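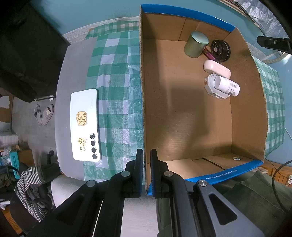

I'd been promising myself a trip out to Clarkum for ages, and when Oratile Venter wrote to say the gripper people were holding a visiting day, I had my bag packed before I'd finished reading. (It was a notebook and two sandwiches, so not a heroic effort.) The place is a converted bakery at the end of a bus line, and you can still see the oven doors in the entrance hall. They've hung coats on them.

Oratile met me at the door and warned me right away that I'd be doing things with my hands all day. Great! I've been to plenty of these visits where you stand behind a rope and watch an arm move a block from left to right for an hour. At Clarkum they put a gripper in your fist and let you be the arm. The tools all have a camera looking out over the fingers, so what you do gets recorded from the tool's own point of view, and later on somebody tries to get a real arm to do the same job.

There were three hand-held grippers to try, and everybody got the same task with each: take small household stuff out of an open cardboard box and put it back in. I know how that sounds. I have been putting things in boxes my whole life and I was terrible at it.

First up was the Atason, a parallel-jaw tool with flat black finger plates and chunky black linkage arms on round silver pivot bolts. The inner faces of the fingers have a dark blue edge, and I spent far too long staring at it, which turned out to be handy, as it gives you something to line up by when you're closing on a thing. The right arm has a big triangular window cut out of it. I asked Oratile if that was for weight and she said probably, she'd never asked, and wrote it down to ask.

What I liked: the fingers stay parallel. What I didn't: the arms splay out so wide that I kept worrying about the box wall. The carton was a brown corrugated one with a blue band along the top, marked 315x230x115 mm, so you haven't got a lot of elbow room once you reach in. And most of the stuff was bunched up at one side! A sage-green metal canister with a lid, a pale pink case with rounded ends, a pill bottle lying on its side on top of a little medicine carton, that kind of thing. I went for the canister first and felt very pleased with myself when it came up straight. Then I went for the bottle and chased it along the wall like a kid after a goldfish.

The trick, if you ever get a turn, is to come in with the fingers on either side of the short way across and close slowly. I was squeezing like I was mad at it. The black round thing with the ridged rim was much easier than it looked, and the slim pink tube was much harder. My first seven tries at the tube went nowhere.

Next was the Omoregie, which has softer fingers that bend around whatever you grab. It was lovely on the bottle and useless on the flat carton, where the tips just folded under themselves. One of the other visitors, a retired dentist, loved it and wouldn't give it back. I'd take the Atason over it for anything with a corner, and the Omoregie for anything that rolls. The Omoregie is heavier too, and by the end of my turn my wrist was complaining.

Last came the Deso, and I have to be fair to it, because I tried it after lunch when I was sleepy. It closes with a trigger where the other two close with a squeeze, and the trigger has a dead zone at the start that I never got used to. The camera is the best of the three, though. On the playback monitor you could read small print on packaging without squinting, and Oratile said that's the one thing they'd happily steal for the other two.

They kept score, sort of. Each of us got 50 grabs per tool, and the results went up on a whiteboard. My Atason column said 23 clean picks, and I'm not going to tell you what the Deso one said. The house total since April was 793 recorded runs, and I got to watch a few on the monitor. It's weirdly gripping (sorry) to see other people's hesitations — that little wobble before the fingers close, the change of mind halfway in.

After that came the real arm, on a bench in the back room, with an Atason head bolted on. It went for a canister at a very stately pace, stopped above it, thought, and closed. I clapped. The dentist clapped too, so I wasn't alone. Then they swapped the controller for a newer one, and the motion was quicker but it shivered on the way down. The two people running it got into a long talk about gains and filters that lost me after the first minute, and I ate my second sandwich.

If you're going, wear sleeves that push up, and ask to start with the Atason while your hands are fresh. The bus back runs once an hour and the stop has no bench. Oratile is sending me the answer about the triangular window when she gets it, and I'll add it to this page.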